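Workshop notebook, Darneo Bindery and Paper Conservation
Mon 4 January
Entry by Barnabás Katona

The wheat starch paste prepared in December was discarded this morning. Surface mold was present in both jars, and the labels carried no preparation date. A fresh batch was cooked at a ratio of one part starch to four parts water, strained twice, and left to cool under film.

Spine linings on the parish ledgers were continued. Benedek Orbán completed the first two volumes using the lighter tissue. The third volume still shows old animal glue along the head — this is to be softened with a poultice before any lining is attempted.

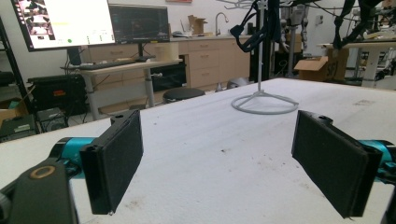
How long should a lined spine remain under weight? The workshop standard is 36 hours, with blotters changed once during the first day.

Fahad Bukhari reports that the order from Wijaya arrived short. We received 170 sheets of blotter against 800 requested. The supplier has been notified in writing, and large washing treatments are deferred until the balance is delivered.

Open items: date all paste jars; sharpen the board shear; return the Trarkix catalog to Vlastimil Hrnčiar.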